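Chapter 7
Learning to Place Objects in Confined Spaces

Chapters 5 and 6 dealt with grasping. A grasp can be judged in a fraction of a second: either the object stays in the fingers when the arm lifts, or it falls. Placing is harder to judge and, for many tasks, harder to do. The arm must carry the object to a goal, bring it to a useful height, open the fingers without pushing the object out of position, and leave without hitting anything. When the goal is a shelf, a box or a drawer, the walls of the container limit every one of these steps.

This chapter follows one method from start to finish. The method is called staged release, and it was developed on the Purkero arm in the course of the Skelatbridge drawer study. We chose it because it is simple enough to build in a student lab and because its failures are easy to read. You will need the material on wrist frames from Section 3.4 and the discussion of behavior cloning in Chapter 6. The force terms in Section 7.5 can be skipped on a first reading.

7.1 The Drawer Problem

Consider a cabinet with a flat top and a drawer that slides out below it. Objects start on the top. The robot is told which one to put away and must lower it into the open drawer. A person does this with hardly any thought, tilting the hand as needed and letting go when the object is close enough to the bottom. A robot that has only learned to move between two points will often let go too early, or keep going down until its fingers meet the drawer wall.

Three quantities matter most: the height of the object above the rim, its distance from the nearest wall, and the angle of the fingers at release. Cans make a good test object. A can may be held upright or on its side, and a can released on its side is able to roll. The grasp chosen at the beginning of the task therefore affects what happens at the end of it.

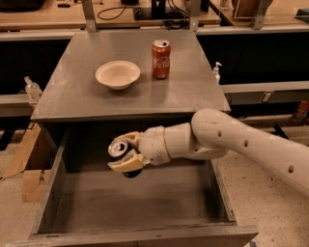
Page last modified: October

In the side grasp, the can lies between two curved fingers, one pressing from the top and the other supporting it from underneath. With the can at the height of the rim, the lower finger is the part of the hand that has to clear the drawer floor. The controller must plan for the finger and the can together as one shape. Many early systems planned for the object alone, and Exercise 7.2 asks you to work out how much height is lost by doing so.

7.2 Staged Release

The method divides a placement into stages. In the first, the arm carries the object to a hover pose over the container. In the second, it lowers the object while a learned policy makes small sideways corrections. In the last, the fingers open and the hand retreats along the path it came in on. The policy is active only during the second stage. The other motions are planned in the ordinary way, using the tools from Chapter 4.

Limiting the policy to one short stage reduces the amount of training data. The Skelatbridge study used 83 demonstrations, all given by teleoperation. Each was cut at the hover pose by hand, and the part before the cut was thrown away. A second policy, trained on the same demonstrations without the cut, served as the baseline.

Both policies were then tested in 40 trials each. The baseline completed 26. Most of its failures came during lowering, when the hand drifted toward a side wall and the trial was stopped. Staged release failed in 2 trials, both with the can held on its side. In each case the can was released inside the drawer but came to rest against the front panel, outside the goal area.

These numbers should be read with care. The drawer was already open in every trial, and it was emptied before each one. A drawer with other objects in it calls for a different choice of hover pose, and we return to that case in Section 7.6 with the Mogensen sampling rule.

7.3 Choosing the Hover Pose

The hover pose is set by a person in the simplest version of the method. It should be low enough that the policy has only a short distance to cover, and high enough that the planned motion before it cannot strike the rim. Let h be the clearance between the lowest point of the hand or object and the plane of the rim. If h is negative, some part of the hand is already inside the container when the policy takes over, and the planner must be given a model of the walls.

The Vollow simulator, used for the exercises in this chapter, reports h at every time step. Before going on, load the drawer model and move the arm by hand until h reads zero. Note the wrist angle, then repeat with the can held upright. You will use both values in the next section.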